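**Best way to load a two-tier wire dish rack?**

*Posted by plevness_kitchen, October 5, 2020*

I've got one of those black wire racks, tall slots at the back and a lower tray of prongs at the front, and I can't get on with it. Plates are fine. It's the bowls - I've got patterned ones in all sorts of colours and they lean, slide and end up nose to nose. 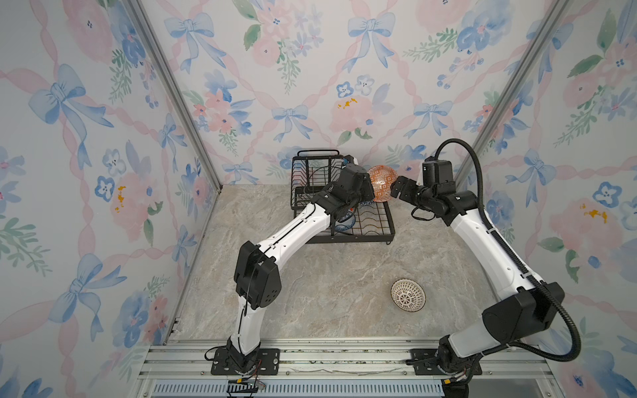

I've tried them face down over the prongs but they still had a puddle round the rim after 45 minutes. Is it me or is it the rack? I'd like to keep it, it fits nicely against the back wall.

**mockus80**

Stand them on edge! Same way you'd do a plate, between two prongs, with the open side tipped a bit forwards so the water runs off. I do the biggest first and leave a gap between each one (air is what dries them, so don't cram). Mine hold about 4 bowls before it gets silly, and anything left over waits on the side until there's room.
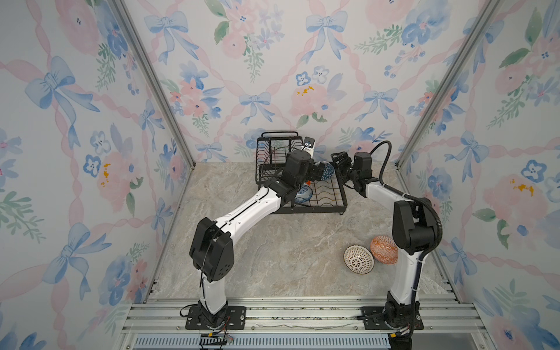

Small things like cups can go up at the back. Oh, and if a bowl is really deep it may never sit properly on edge, so I just dry those with a tea towel and put them away.

**revent_r**

Dishwasher. Sorry, not much help I know.

**Jornon**

Agree with the on edge thing. Also check the rack isn't wobbling - I folded a bit of cardboard under one foot of mine and the bowls stopped sliding about.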